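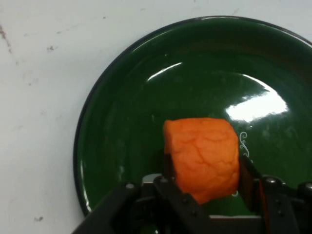 **Progress report to funder – community lunches and tableware, Nedton hall**
Period: April to June

Short one this time, sorry, we've got the hall until 4pm and the paperwork is being done between sittings.

**Where we are**

- Lunches running every week as planned. 1,074 meals served since the start of the grant.
- Almost 200 people on the list now. Not all come each time, obviously.
- Kitchen passed its inspection in May. One note about the seal on the tall fridge, done.
- New plates in use. More on that below as you asked.

**Plates**

The old white ones were chipped and we couldn't keep sending them out. Replaced from the equipment line with the dark green ones from Başaran – round, shiny glaze, darker rim, small white swirl printed on. Shallow well in the middle, so fine for stew if you don't overfill. Soup still goes in bowls.

The reason we went dark was the feedback from the older group. Pale food on white plates on white tables, several of them were leaving half of it and saying they hadn't seen it. Mash, fish, cauliflower, all the same problem. On the green it stands out, and orange veg stands out most of all. Plates are coming back emptier at the table nearest the door, where the people with poor sight tend to sit. We haven't weighed the waste properly so please don't quote that as a result yet. Will try to weigh it next quarter.

Complaints so far: the glaze shows every watermark, and the strip lights bounce off it. One lady asked to move seats because of the glare. We've turned off the row of lights over the serving end which helps a bit. Tablecloths might too – the bare white tops don't do us any favours – but they'd need washing and we have one machine. Not decided.

Breakages: 3, all at the sink. Spares cover it.

**Food**

Menu moved to chunky cut veg, big pieces, easier to get on a fork and easier to see. Root veg mostly, from Plellason, who deliver before 9am and have been reliable apart from the week in May when the van didnt turn up. We did pasta that day.

Diced by hand at the moment. Slow. The cutter we bought last year makes everything too small and clogs, so it has gone back in the cupboard. Would like to talk to you about swapping it.

**Money**

- Equipment: plates came in under budget, small amount left. Ask is to carry it over towards a second drying rack.
- Food: slightly over. Oil and onions both up. Should even out over the summer when numbers drop.
- Hall hire: as agreed, no change.
- Training: 2 food hygiene places booked with Nodance, invoice not in yet so it isnt in the table I sent.

**Problems**

- Dishwasher leaves a film on the green plates. Rinse aid made it worse. Currently wiping each one with a dry cloth, adds a good while to the washing up.
- Storage. They don't stack as tight as the old ones, so one shelf has become two.
- Back door still sticks, landlord told again.

**Next quarter**

- Weigh plate waste, both ends of the room
- Try tablecloths on one table only
- Sort the cutter
- Large print menu – draft done, needs checking
- Decide on August closure, kitchen team want at least a week

Receipts to follow by post, the scanner is being difficult. If you want to visit come for the first sitting, 12 noon, second one is usually to full to sit down.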